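3.2 Collecting the cloth examples

We wanted bed clutter, so I did most of the Mokby set on top of a bed, with the blankets left on. I wear out fast doing this (my wrists complain after an hour!), but a person holding the grippers by hand gets through far more cloth than our old joystick setup ever let us. Each example is one short go at grabbing and folding something soft, and I aimed for 500 per garment type before moving on to the next.

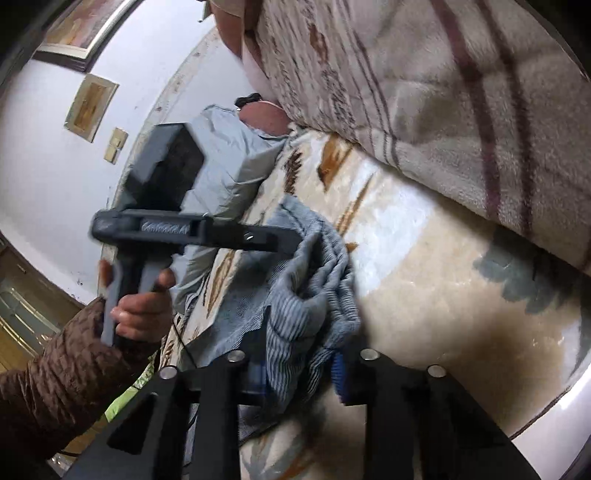

Trolness, 7/16/23

Figure 4. Two grippers on one striped cloth, Mokby set.

Striped stuff is my favorite, I have to say. The lines bend wherever the cloth bends, so when I go back through the recordings I can tell a fold from a shadow pretty quickly. Plain gray is a lot more work. In the first pass I threw out 713 examples of the 2775 we had, mostly because the fingers hid the very edge I was trying to pick up.

So I started slowing down near the hems,

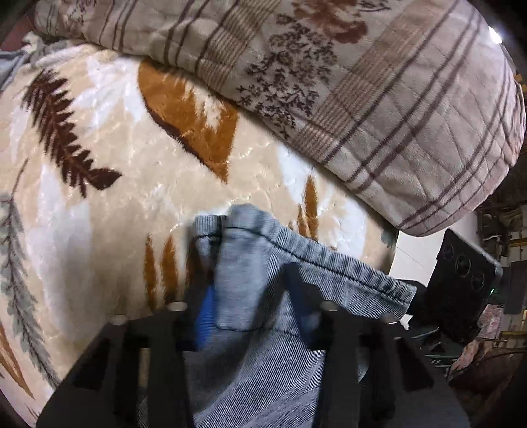

and I quit smoothing things out between tries, which I'd been doing without even thinking about it. A learner that only sees tidy starts has a rough time with a heap. I also stopped keeping the grab in the same spot every time. Eltena, our labeling tool, then marks the moment the fingers close, and I fix the marks by hand when it guesses early. The training runs in Section 4 use 1900 of the examples that were left; the other 162 are held back for testing.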